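Call for participants: help us collect sorting demonstrations

We're looking for people in and near Nirkthorpe who like working with their hands and would enjoy helping a robot learn to tidy up! The Skestthorpe project is gathering examples of small everyday tasks: picking things up, putting them in the right bin, using a simple tool to move something from one place to another. You do the task with a hand-held gripper, the camera on it records what the gripper sees, and our learning system studies the recordings.

You don't need any experience with robots or computers. If you can use kitchen tongs, you'll have the hang of the gripper before your first break.
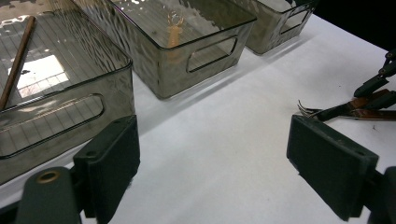

Posted by the Dhanial collection team, Nirkthorpe
Open until all April places are filled

Most of the current tasks use see-through smoky plastic bins on a white table. They're harder for a robot than they sound (reflections everywhere, and you're looking at objects through a tinted wall), so we want plenty of examples from plenty of different hands. Left-handed people, please do sign up, we're short of you.

What a session is like

Each session lasts 2 hours, with a 30-minute paid break that comes on top. We show you the task, you practice until you feel comfortable, and then you repeat it at your own speed. Drops and second tries are fine. Keep going and finish the move, those recordings are useful too.

We ask everyone to come for six sessions. Mornings and evenings are both possible, but there are no sessions on Monday.

Who can take part

Anyone 18 or over who can stand or sit at a table and squeeze a grip comfortably. Tell us if you need a chair or a lower table and we'll set it up. We have 13 places.

Pay is hourly, and bus fare is covered. To apply, fill in the short form at the Erotis front desk or ask for one to be mailed to you. Bring questions, we love talking about this stuff!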